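Kavari Two-Arm Bench Station

If you run a small packing room or a busy staff kitchen, you already know how much of the day goes into reaching, lifting and setting things down again. We built the Kavari for exactly that kind of work, and we're awfully fond of it! It comes with two arms, a gripper on each, and 48 practice layouts you can try out in simulation before anything gets bolted down. At Stalcombe, the people on the early shift kept their jobs and their hours, and now spend the mornings checking orders and training newer folks (Simone Assunção teaches most of them herself). Delivery takes 60 days.

Both arms over the white bench, in simulation
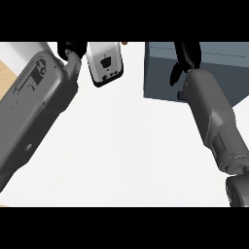
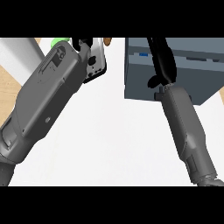 Words by Nivaldo Fontes, Kavari product team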